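Prodmont long table in white, six months in
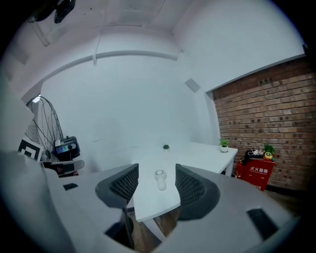

I went back and forth on this table for most of the spring, so I figured I'd write up how it's been for anyone else stuck on the same product page at midnight. Short version: I like it a lot, I'd buy it again, and I have a few gripes that the glowing reviews skip right over.

Some background first. I have one small room with white walls that has to be my office, my craft room and (when my sister's family comes over) a second dining room. My old desk was dark, heavy and way too deep, and it made the whole place feel like a storage unit. I wanted something long and plain that would sort of melt into the walls. White on white sounds boring, I know, but in a room this size it's so much calmer!

I looked at two others before I settled. The Memunex was the cheapest and had decent reviews, but the legs were set so far in from the ends that my knees hit one when I tried it in the store. The Multari was gorgeous – rounded corners, lovely finish – and cost more than my couch. So Prodmont it was, right in the middle, and I used a coupon for 50 dollars off that they send you when you sign up for their emails (sign up, grab the coupon, unsubscribe, no regrets).

Delivery was fine. The top comes in one piece and it is long, so measure your stairwell and your hallway turn before you order. I did not. We got it around the corner on the third try with a small scrape on the door trim that I still have to paint. The legs come in a separate box with the hardware, and if you're ordering replacement feet, the part number you want is 2353 and not 2153. The instruction sheet lists both, and 2153 is for the narrow version. I ordered the wrong ones and had to mail them back on my own dime.

Putting it together took me an hour, alone, with a podcast on. The holes all lined up. You do need your own screwdriver, as the little wrench in the bag only fits the leg bolts. My one tip is to build it upside down on a blanket and then get a second person for the flip. I tried the flip by myself and scared the neighbors.

Now, living with it. The surface wipes down really easily. Coffee comes right off if you get to it the same morning. Turmeric does not, ask me how I know, though a baking soda paste got it down to a faint yellow shadow that only I can find. Pencil is fine. I put a mat down for anything involving glue or a craft knife, and I'd tell you to do the same.

It shows everything, though. Crumbs, dust, cat hair, one single grain of rice. If you're a person who can leave a table alone for a week, you'll be fine with it, but I'm wiping mine every evening and I didn't do that with the dark desk. I've ended up keeping hardly anything out on it: a couple of small potted plants, one of them a tiny succulent, and maybe a cup. The green looks so good against all that white that I keep wanting to buy more, but then there goes my work space.

Wobble: a little, in the beginning. My wood floor isn't level (old building) and one corner rocked when I typed. The feet screw in and out, so I fixed it in a minute, and then I tightened all the leg bolts again after the first month, when two had worked themselves a bit loose. It's been solid ever since. I've had up to 5 people around it for dumplings, elbows everywhere, and it didn't budge.

Things I don't love. The edges are crisper than they look online, and I've caught my hip on a corner more than once. There's no cable hole, no drawer, no anything underneath, so my charger just dangles. I stuck a cheap adhesive tray from Âu to the underside for the cords and it's held up okay, but for this price I think Prodmont could throw one in. And customer service took nine days to answer my email about the feet, very politely, with the wrong part number again.

Would I send somebody to the Multari instead? If you have the money and you're clumsy like me, maybe, those rounded corners were nice. For a small bright room where you want a big surface that doesn't take over, I'm happy with mine. Four stars, and I'll update if the finish starts to yellow by the window, which a couple of reviewers mentioned and I haven't seen so far.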